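Textile Crafts for Beginners
Session 7 handout: Block Printing on a Cotton Tote
Gidport Evening Workshops, Room 2

Bring this sheet with you. It will get ink on it, and so will you, so dress like someone who has accepted that.

What we covered last time

We carved. Most of you now own a rubber block with a leaf on it, and a few of you own a leaf that used to be a bird. Both print fine. If your block still has ridges in the cleared areas, shave them down before class, or they'll show up as little stray lines. Some people like the stray lines. Those people call them "texture" and charge extra.

Preparing the bag

Wash and iron your tote before you come. New cotton usually has a finish on it that ink will sit on top of and sulk. Skip the fabric softener. Slide a piece of cardboard inside the bag, right down into the corners, unless you want the same leaf on both sides.

Choosing ink

Use water-based fabric ink. Acrylic craft paint will work after a fashion, but it dries stiff, and your bag will end up with the feel of a cereal box. Two colors are plenty for a first bag. I know you brought six.

Put out a small spoonful at a time and close the jar. Mix more of a custom shade than you think you need – matching it again halfway through a row is a special kind of evening.
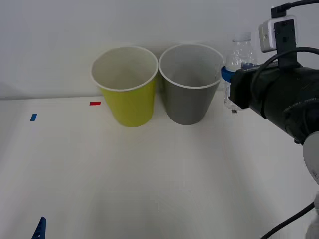
Printing

1. Roll the ink thin on a flat plate. It should hiss softly under the roller. If it squelches, scrape some off.
2. Ink the block with light passes in both directions.
3. Test on scrap cloth until you get a print you'd admit to.
4. Set the block down on the bag, press from the center outward, and don't wiggle it.
5. Lift straight up. Re-ink every time.

For a repeat pattern, mark your rows with tailor's chalk first. Seung-woo Koo printed his by eye last term and got a lovely diagonal, which he had not planned.

Setting the ink

Let the bag dry overnight, then iron it on the back with no steam. Check your jar for time and temperature, as brands differ. Wash cool and inside out after that.

For next session

Finish one side of the bag and bring your test scraps, including the ugly ones. We start on stencils, so you'll need a craft knife with a new blade.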